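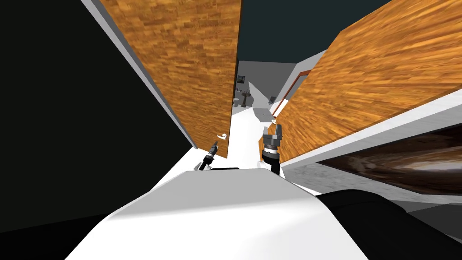
图1 过门工位(仿真渲染),机身后上方视角,两扇门都开着,尽头是卫生间

版块:移动操作 > 调试与维护
主题:过门工位调了一个月,请教夹爪初始位姿和门铰链参数

门轴缺油(楼主)
先交代配置。双臂移动底盘,两边都是平行夹爪,场景是从 Novdale 那套户型包里拉出来的,一条窄过道,左右各一扇木门,穿过去是卫生间。任务很简单:两臂前伸,从两扇门之间过去,停在洗手盆前面,中途不许碰门。
目前状态:同一套参数跑了 1186 回,日志里记“通过”的很多,但我不太信。有一批“通过”的轨迹回放时,右腕和右边门板之间几乎没有缝,接触力却是零。我怀疑碰撞体和显示网格对不上。
另外右爪张开以后横向很占地方,左爪倒还好,就在左门把手下面一点,看着悬。想问:
一、进门前的双臂位姿,大家是收起来还是前伸?
二、门铰链阻尼你们填多少?户型包默认是 0,门一碰就甩出去。
三、有没有人真的把这种工位的结果搬到实机上过?

三号夹具
先答第三个,没有。搬过去的人都说很顺利,要日志就没下文了。
第一个,收起来。你这个姿态过门,右爪竖在那儿还张着,离右门门脚那么近,图里都替你捏把汗。过门时夹爪闭合、手腕内收,底盘走完再展开,多花几秒而已。

Tyson Kennedy
不同意楼上。收臂过门对纯导航没问题,可楼主后面大概率要推门、拉把手,收了再展,展开那一段在窄过道里更容易刮。我们在 Hjaltested 的样板间里都是前伸过,右爪闭合就行,没必要整条胳膊收回去。

三号夹具
“大概率”是你猜的。楼主写的是不许碰门。

Tyson Kennedy
那他伸着胳膊干什么?

门轴缺油(楼主)
……伸着是因为默认位姿就是伸着,我没改。后面确实有开门的任务,还没排到。

白板擦
看到“默认”两个字就知道问题在哪了。建议楼主按下面的顺序查一遍,别急着调策略:
先把显示网格关掉,只看碰撞体。Novdale 的门板我拆过,老版本的碰撞体是一个盒子,原点在门板中心,换过门型以后盒子没跟着换。门把手干脆没有碰撞体,穿过去也不会报。
再看夹爪。很多人为了提速把手指的碰撞关了,只留手腕一个圆柱。手指张开的那部分等于空气,你说的“没缝但接触力为零”,十有八九出在这儿。
最后才轮到铰链。阻尼填 0 本身不算错,错在同时把摩擦也填 0。

门轴缺油(楼主)
刚查完。手指碰撞是开的。门把手确实没有碰撞体,两个都没有。门板盒子比显示的门薄。所以之前那 1186 回基本要作废?

白板擦
我会作废。

Brayden Kennedy
没必要全扔。把轨迹存下来,用改过的碰撞体离线重放一遍,碰了的挑出去,剩下的照样能用。我用 Lullar 的回放脚本做过,2081 条轨迹一个晚上重放完,机器也不算好。

三号夹具
重放只能告诉你“这条轨迹在新碰撞体下会不会撞”,可策略当初是在薄门旁边学出来的,它以为那里有地方。留下来的那部分也是碰巧没撞。拿去做回归测试可以,拿去报成功率我第一个不认。

Brayden Kennedy
我没说拿去报成功率。

三号夹具
那就没分歧。不过楼主的领导看到 2081 这种数字,肯定是要拿去报的。

Tyson Kennedy
说回铰链。我填 0.6,单位按你引擎来,门碰一下会动,但不会甩。别照抄,门重不一样。

白板擦
0.6 怎么来的?测过真门吗?

Tyson Kennedy
手推,看着像。

白板擦
谢谢,这就是我想听的。整个版块的铰链参数都是“看着像”。拿弹簧秤在把手位置拉一下,记下门刚开始动的力,再录一段门自己停下来的过程,摩擦和阻尼就都有了。做一扇门的工夫,比在这儿争三页便宜。

油壶
插一句实机这边的。我管两台类似的双臂底盘,仿真里没人操心的事,到我这儿全来了。平行夹爪的手指固定螺钉会松,松了以后指尖往外偏,张开宽度就变了。我的做法是每跑满 125 小时停一次,查螺钉、擦导轨、重新标零位,记在机身旁边的本子上。仿真里张开宽度永远是那个数,策略贴着门边走,到实机上偏一点点就刮漆。
所以不管你们收臂还是前伸,留的余量请把这一块算进去。

门轴缺油(楼主)
余量您一般留多少?

油壶
单边 37 毫米。别问依据,刮了两次门以后加上去的。

三号夹具
至少这个数是拿门换来的,比 0.6 可信。

Tyson Kennedy
行,我去买弹簧秤。

远光灯
新来的问一下,画面里墙和天花板那么黑,会不会影响视觉?左边那面墙几乎全黑,地又白得发亮,实际房子哪有这样的。

白板擦
会,如果策略吃图像的话。那多半是灯光没配好或者法线朝反了,从一张图断不了。楼主用的是什么输入?

门轴缺油(楼主)
深度加底盘里程计,彩色图只拿来看。所以灯光一直没管。

远光灯
那深度在右边那块反光的深棕色面板上准吗?

门轴缺油(楼主)
仿真里的深度当然准,它直接从几何里取。搬到实机上怎样不知道。

三号夹具
又一个“当然准”。给深度加噪声了没有?

门轴缺油(楼主)
没有。

三号夹具
加。反光面上再随机挖掉几块。加完你那个通过率能剩一半,我请你喝汽水。

Brayden Kennedy
挖洞可以,别一上来就挖太狠,不然分不清是碰撞体改坏了还是深度改坏了。一次动一项。

门轴缺油(楼主)
汇总一下改动,今晚先跑第一项:
1. 门板碰撞体重做,和显示网格对齐;两个把手补碰撞体。
2. 右爪进门前闭合,胳膊暂时保持前伸,收臂的版本另开一个分支对比。
3. 摩擦和阻尼等弹簧秤的数据,先不动。
4. 余量单边 37 毫米。
5. 深度噪声放最后。

三号夹具
第 2 条我保留意见。两个分支用同一组随机种子,别到时候又说前伸的那边运气好。

门轴缺油(楼主)
第二天早上来更新。只改了第 1 条,其余没动。通过的明显少了,失败的大多在同一个地方:左爪蹭左门把手。以前没碰撞体,一直是直接穿过去的。

白板擦
意料之中。

Tyson Kennedy
那左臂往里收一点?我说的是一点,不是整条收。

三号夹具
你慢慢就收到我那个姿态了。

油壶
楼主以后上实机,把手那一侧先贴条泡棉。

Brayden Kennedy
旧轨迹还重放吗?脚本我可以发你,Brendine 的日志格式要先转一道,时间戳那列会差一位,注意一下。

门轴缺油(楼主)
发我吧,只当回归测试用,不进报表。弹簧秤谁有推荐的型号?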